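4.2 Comparison of arm controllers on the door task

The pick and place tests in Section 4.1 put little strain on the arm controllers. The objects were light, free to move and reached from in front. A hinged door is a harder case. The gripper has to follow a path set by the hinge, and any error in that path turns into force at the contact point. We therefore ran a second set of trials in the Mumbridge hallway, using the same robot model and the same policy weights as before, and changed only the controller and the gripper tip on the right arm.

Two controllers were compared. Ross is a stiff position controller which tracks joint targets and takes no account of contact force. Flolen uses the same targets but lets the arm give way when the estimated force at the wrist rises above a set limit. We fixed this limit at 15 N after a short run of trial settings in June and did not change it afterwards. Both controllers were given targets at the same rate. The base was driven by a separate controller, the same in all conditions, and its gains were left as supplied with the simulator.

Each controller was tested with two tips on the right gripper. The first is the plain tip used in Section 4.1. The second, which we call the Zomell tip, has the same outer shape and mass but a higher friction value on its inner faces. The left gripper was the same throughout. It had no part in the task, but it was kept in the model and in the collision check, as it takes up space in a narrow passage and limits how far the base can turn.

The hallway has several doors. Only the wooden one was used as a target. The teal door and the other openings were treated as part of the background, although contact with any of them ended the trial.
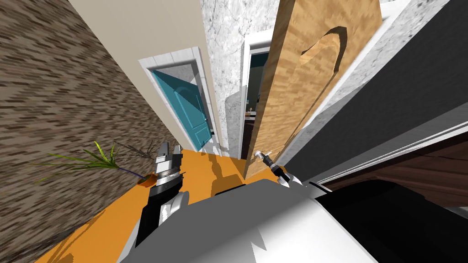
Figure 1. Right gripper near the edge of the open wooden door in the Mumbridge hallway (simulation, viewed from above the robot).

A trial began with the base at a start pose drawn from a small region of the hallway floor and with the wooden door set at a random angle within its open range. The policy was asked to bring the right gripper to the door, make contact and move the door to a given target angle. A trial was scored as a success if the door came to rest within the allowed error of the target and no part of the robot had touched a wall, a door frame or any piece of furniture. Trials ended at success, at the first unwanted contact, or after 1,000 control steps.

We planned 320 trials for each of the four pairs of controller and tip. The list of start poses and door angles was drawn once and used for all four, so that each start can be compared across conditions. Trials in which the physics solver failed to settle were removed before scoring, which left 1,255 in total. The removed trials were spread over all four conditions, with a few more under Ross than under Flolen. Where a start pose lost one of its four trials, the other three were kept for the totals but left out of the paired tests.

4.2.1 Success and causes of failure

With the plain tip, Flolen did better than Ross by a clear margin. The paired test gives the same result when it is limited to starts in which the gripper reached the door under both controllers, so the gain does not come from the approach. It comes from the part of the trial after first contact. Under Ross, the force at the tip rose quickly whenever the target path left the arc of the door edge, and the tip then slid along the wood or lost hold of it. Under Flolen, the arm gave way by a small amount and the tip stayed in place for longer.

With the Zomell tip the gap was smaller. Higher friction helped Ross a good deal, as many of its slips no longer took place, but it also brought in a type of failure that was rare with the plain tip. When the tip did not slip, the force that had built up was passed back through the arm to the base, and the base turned. In the wider part of the hallway this had little effect. Near the furniture it was often enough to bring the side of the robot or the left arm into contact, which ended the trial.

Flolen gained much less from the Zomell tip. Most of its remaining failures had to do with time. The arm reached the door, kept contact and moved it in the right direction, but stopped short of the target angle. The force limit is the likely cause. Near the end of the motion the arm is close to full reach and a large share of the force allowed is used up by the error in the path, so that little is left to move the door. A higher limit would help here and would be expected to do harm earlier in the motion. We did not try a limit that changes with reach.

4.2.2 Effect of the start pose

Success fell in all four conditions as the start pose moved towards the left side of the hallway. From there the right arm has to reach further across, and the base is also closer to the units on that side.

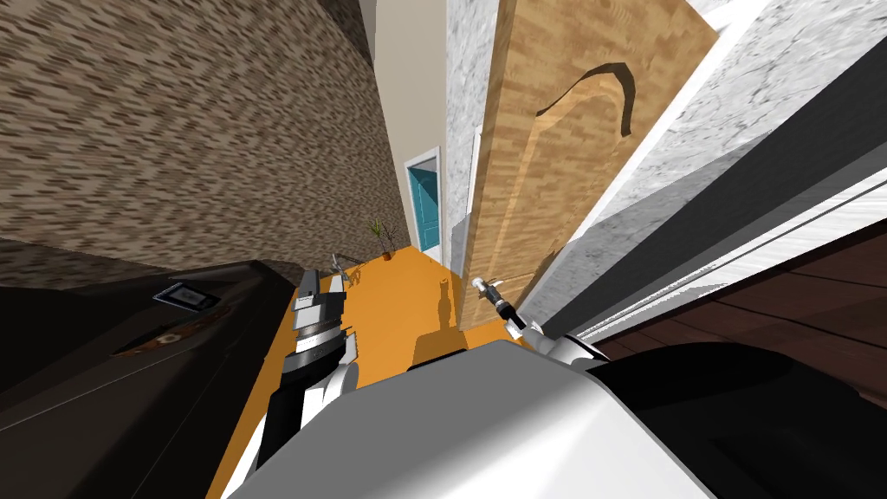

The loss was steeper for Ross than for Flolen. We looked at whether this was due to the left arm, which is held in a fixed pose in front of the body during the task. A short set of further trials was run with the left arm drawn in closer to the body. Fewer trials ended in contact on the left side, but the order of the four conditions was unchanged. We report only the results with the standard arm pose, as the policy was trained with it and the images it receives differ when the arm is moved.

The door angle at the start had a weaker effect. Both controllers had more trouble when the door was nearly at the end of its range, where the edge is harder to reach without first turning the base. A policy that moved the base before the arm would avoid many of these cases. Ours moves both together, and the two motions are not always well matched.

4.2.3 Force at the contact point

Force was read from the simulator at the tip and smoothed over a short window before the peak was taken. Peak force under Ross was higher than under Flolen for both tips, and it varied more between trials with nearly the same start. Under Flolen the peak was often a little above the limit, since the limit acts on the wrist estimate and the arm takes a few steps to respond. The wrist estimate also includes the effect of the arm's own motion. We removed this with a simple model of the arm's mass, and what error remains is largest at the moment of contact.

These readings should be used with care. Contact in the simulator is computed between rigid bodies, and the edge of the door is a thin solid with sharp corners. A small change in the angle of the tip can move the contact from a face to a corner and change the reading sharply. The order of the conditions was the same with a finer time step, but the values themselves were not, and for that reason we compare them only within this section.

4.2.4 Limits of the comparison

The friction values of the two tips were chosen by hand. They were not measured on real parts, and the gain from the Zomell tip depends on them directly. The hinge was given constant friction and no spring, so the door stays where it is left. A door with a closer would pull against the gripper during the whole motion, and we would expect the force limit in Flolen to matter more than it does here.

Both controllers were also tested with a policy trained under Ross. This should favour Ross if it favours either, since the policy had seen the way the arm responds under that controller and had never seen it give way. We did not train a second policy under Flolen. The same weights are used again in Section 4.3, where the camera position is changed and the controller is held fixed at Flolen with the plain tip.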